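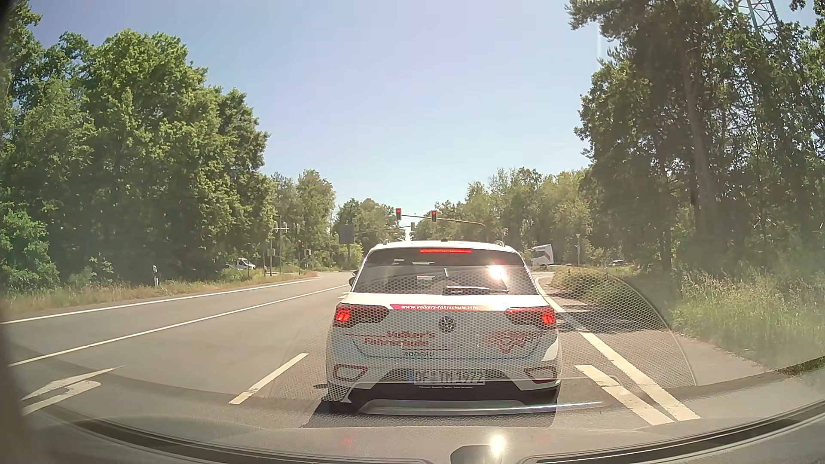

Suvari Drive Recorder Kit

Search products, guides and spares
Go

Suvari is our recording kit for people who are teaching a driving system by showing it ordinary driving. You fix the camera inside the windscreen, plug the small box into the car, and then go about your day: the school run, the shops, the long way home behind a tractor. While you drive, the kit saves the view of the road ahead together with what you did with the wheel and the pedals, matched up in time, so that whoever trains the model afterwards has both halves of the story in one place.

We have been making it at Stitport for a good while now, in the same long room in Unley where we pack the orders, and it has changed a fair bit over the years (early customers will remember the suction cup, and we thank them for their patience). What has stayed the same is that it is meant for a normal driver in a normal car. You don't need a roof rack full of sensors and you don't need to drill anything.

What it records

The camera takes forward video through the windscreen. The box reads speed, steering angle, accelerator and brake from the car's diagnostic socket, and adds position and a clock. Everything goes on to the card as one drive per folder, starting when the engine starts and closing a little after it stops.

Indicators are recorded on most cars but by no means all of them. If they matter to your project, please write to us with the make, model and year before you order and we'll look it up. Steering angle is the other one worth asking about, particularly on older cars, and we would much prefer a short email now to a disappointed one later.

There is no sound. People do ask! The kit has no microphone in it and we don't plan to add one.

The marker button

Most driving is very much like other driving, and a long motorway stretch can be thinned out heavily before training without anyone missing it. The pieces you want to find again are usually short — a temporary light at some roadworks, a cyclist coming round a parked van, someone waving you out of a junction. For those there is a round button on a lead, which sits wherever your hand can find it without looking. Press it after the thing has happened and the kit flags the stretch of the drive just before. If you have a passenger, give them the button and let them be generous with it.

Edileuza Lins, who looks after our test fleet, tells new drivers to mark the dull stops too. A queue at a red light is an example of something: how early the driver came off the accelerator, how gently the car was brought to rest, what gap was left to the vehicle in front, and how long the driver waited before moving off behind it. A system that has only been shown open road has a poor idea of all that. We've had several groups come back for a second kit purely to collect more town driving after finding their model crept forward at lights.

She also has a page of notes on mixing drivers, which goes in the box. The short version is that one careful driver gives you very tidy recordings with very few recoveries in them. Bring in a few others, on different roads and at different hours, and keep a note of who drove which folder. Learner cars, vans and anything with an unusual outline are welcome company on the road, and a plan that sends people out at the same time every day will meet the same traffic every day.

What's in the box

Suvari camera and windscreen mount
Recorder box with diagnostic lead
Marker button on a lead, with sticky pads
2 memory cards in a hard case
Trim tool and a bag of cable clips
Printed handbook, 38 pages

The camera weighs 98 grams with the mount attached. One card holds 300 hours at the standard setting, and the recorder will refuse to write over a drive that hasn't been copied off. It beeps at you instead, rather crossly.

Fitting it

Allow yourself an unhurried afternoon for the first car. Clean the inside of the glass properly and let it dry before the pad goes on. The camera should sit high up near the mirror, clear of the driver's view and within the area the wipers sweep, and the rules on where things may be mounted differ from country to country, so do check your own. Run the lead along the headlining and down the pillar with the trim tool, keeping well away from any airbag. If you aren't comfortable taking trim off, a car audio fitter will do it without blinking.

Once it's all in, run the level check from the recorder's menu while parked on flat ground. Then leave the camera alone! A mount that gets nudged halfway through a month of driving is the commonest trouble we see in other people's recordings, and it is a slow business to put right afterwards. The handbook has a printed target you can prop against a garage door and film at the start of each week, and we do recommend the habit.

Number plates and faces

Roads are full of other people, and their cars have plates and sometimes names and telephone numbers on them. The recorder keeps the full picture on the card. Blurring is done when you copy the drives across with Mahawong, our desktop program, which comes with the kit and runs on your own machine without sending anything to us. Please look over a sample of the blurred video by eye before you share it with anyone. Plates at an angle and lettering across a tailgate are the two things it still misses more often than we'd like.

Mahawong also trims the ends off each drive, so that your own front gate isn't in there, and sorts the flagged stretches into a folder of their own. It writes plain video and a plain table of readings. You can train with whatever you like.

A few questions we are asked

Will it steer my car? No. Suvari only listens. It sends nothing to the car's controls, and a trained model has to be tested by other means, well away from the public.

Can I use it in a lorry or a bus? Often, yes, with the longer lead. Send us a photograph of the diagnostic socket.

Does it work at night? It does, and headlamp glare is a useful thing to have examples of. Expect more grain on unlit lanes.

Can we borrow one first? Universities and small groups can take a kit on loan for a month. The loan kits are booked through to February at the moment, but put your name down and we'll be in touch if one comes home early.

Ordering and help

Yolanda Restrepo answers the enquiries and will happily talk through a collecting plan with you before you've spent anything. Tell her what sort of roads you have, how many drivers, and what you are hoping the system will learn to do. Spare pads, cards and leads are listed under Spares, and the button lead is now sold in the longer length only.

Repairs are done here at the bench. If a recorder is misbehaving, take the cards out and keep them with you before you post it.

Last updated: 2019-12-20

Sign up for the Stitport newsletter: new kit, fitting notes and the occasional loan slot. You can unsubscribe at any time.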